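4.2 Pattern and reported room size

Of the 149 Velholm residents we surveyed, 57 had papered at least one room in a large leaf print (Figure 3).

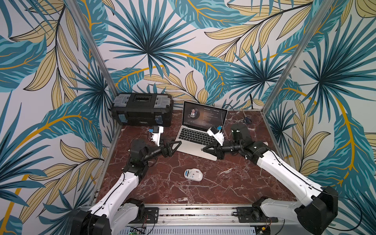 Nandini Hegde objected that residents who choose such prints may already have bigger rooms, and that floor area should be entered first. We did so — the effect shrank but held.

Figure 3. Leaf-print wallpaper with teal palm fronds.
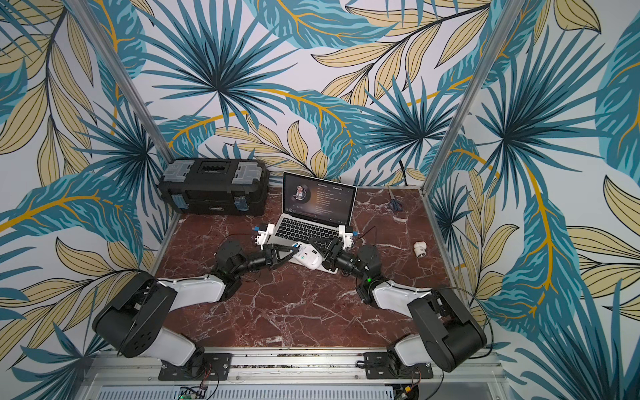

Answers from Rirkemstead were left out of this model, as only 16 forms gave a ceiling height.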